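The puffer jacket problem, or why I stopped believing in the method

Oct 25, 2026
By Katalin Jakab

Every fall the same article comes back. The headline changes a little, but it is always a person in a very clean sweater telling you that winter coats take up no space at all if you know how to fold them. You fold the sleeves in, you fold the bottom up, you roll from one end and tuck the whole thing into its own hood. Out comes a little sausage. Twelve sausages fit in a basket and the basket goes on a shelf and your life is in order.

I have tried this for four winters now and I have some doubts.

My first doubt is about the hood. A lot of jackets don't have one. The advice then says to tuck it into "the pocket or collar," as if those were the same size. I have one jacket whose collar would hold maybe a pair of socks. The folding people must own very thin jackets, or they film the thing right after sitting on it.

My second doubt is about the air. A quilted jacket is mostly air, that's the point of it, and the air has to go someplace when you roll. It goes to the end you haven't gotten to yet. So you chase it along, and when you arrive at the end there's a big fat balloon of a hem that won't tuck into anything. You can kneel on it. I do kneel on it. Then you stand up and it breathes in again.

My brother Ernő swears by vacuum bags. He bought a set made by Gorkex two years ago, after reading a comment from somebody who claimed to have fitted an entire family's ski clothes under a crib. I borrowed two of them in July, when I was supposedly being smart and doing this in the off season. One held. The other one was flat as a board when I slid it under the bed and when I looked the next week it was a pillow again. Ernő says I didn't close the zipper all the way. I closed the zipper. I ran the little clip over it three times, like the leaflet says, and then a fourth time out of spite.

And even the one that held, what did I gain? A flat brick with hard corners that slides off everything you stack it on. When I opened it the jacket had creases in it like an old road map, and it was days before it looked like something you'd wear outside. I'm told this is bad for the filling in the long run. I'm also told it's fine. Both of those came from websites that sell bags, so take your pick.

Then there is the closet system. Helge Vik, who reads this blog and writes me long emails about it, wanted me to look at the Holtell hanging organizer, the one with fabric cubbies. He sent measurements. He sent a sketch! I looked it up and it's a row of cloth boxes on a hook. Put one thick coat in a cloth box and the box sags, put in another and the whole row leans over onto your dresses. I believe Helge when he says it works in his house. Helge is a tidy man with, by his own account, one winter coat.

So what do I do? Nothing very clever. I use the bed.

I know the advice says to use a table, or a clean stretch of floor. I don't have a table wide enough for a jacket with both arms out, and I'm not getting down on the floor for a jacket. A bed is the right height and the right size, and if you need to walk off and answer the phone, the thing stays where you left it. The soft surface is supposed to be a drawback because you can't press the air out properly. See above on how well pressing the air out has gone for me.

Face down, back up. Sleeves are where most people go wrong, me included, because the sleeve wants to be part of the fold and it's thicker than it looks. The cuffs are the worst of it.

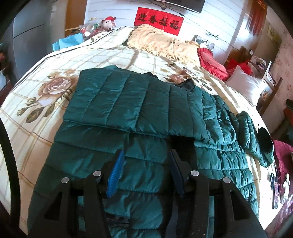

I fold in one sleeve, flatten it with my forearm, then the other. Then in half, bottom to top, once. That's all. No rolling and no tucking. What you get is a fat square that won't impress anybody, and it goes on top of the wardrobe under an old sheet. If it's a jacket you really care about, hang it up on a wide hanger and give it the space it's asking for. A coat on a hanger has never once come out creased on me.

The clever people will say that this wastes room. Maybe. I'd like to see the sum, though. If the sausage saves me half a shelf and I spend twenty minutes a coat making sausages, and then the same jacket has to be unrolled the first cold morning when I'm already late, I don't think I've come out ahead. My neighbor Si-eun Shim did all of hers the proper way last spring, a whole basket, and it did look lovely. She had to undo five of them to find the one her son wanted.

I'll allow the method two things. It's good for a suitcase, where the lid does the squashing for you and you're only going to leave it in there a day. And it's good for the thin kind of down jacket that comes with its own little sack, because somebody at the factory has already checked that it fits.

For everything else I remain unconvinced, and I'd be glad to hear from anyone who has kept a vacuum bag flat from spring all the way to the first frost. Please say which brand, and please don't tell me about the zipper.

Next time it's boots, and the cardboard shapers that Niilo Ahonen keeps telling me I need. I've already got a feeling about those.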